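Hand-held grippers teach robot to tidy up in record time

A team at the Nanance lab in Warkadbridge has found a quicker way to teach robot arms everyday jobs, and the results so far are a real treat for anyone who has watched a machine fumble with a mug.

The method, called Kioko, does away with steering a robot by remote control during training. People pick up a gripper, put on a head camera and simply do the job themselves. The recordings are then used to train the arm, which carries the same kind of gripper at its end.
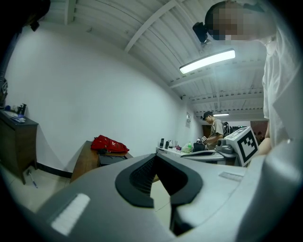

By our research reporter, Nanance News

Patterned cubes and cards are a big part of the trick. Their bold black-and-white squares are easy for a camera to pick out, so the software can work out where each tool was at any moment and line up the view from the gripper with the view from the wearer's head. Earlier versions used the gripper's own camera alone, and the software tended to lose its place whenever the hand turned quickly.

The team recorded 300 runs of putting away small items, spread over 4 different rooms. Collecting them took three afternoons - a similar set gathered by remote control last year kept the lab busy for most of January. When the trained arm was let loose in a room it had never been shown, it put the right item in the right place 106 times out of 120 tries. That is a lovely result for such a short spell of teaching!

Clear bottles and anything shiny still cause trouble, and most of the failed tries came from the arm closing its fingers a little too early. A second round of recordings will concentrate on those, with more people taking turns so that the arm picks up a wider range of habits.

The lab is now working with Prudia, which makes kitchen fittings, on drawers and cupboard doors. The recordings and the printable marker patterns will be free for other groups to download once the paper is out.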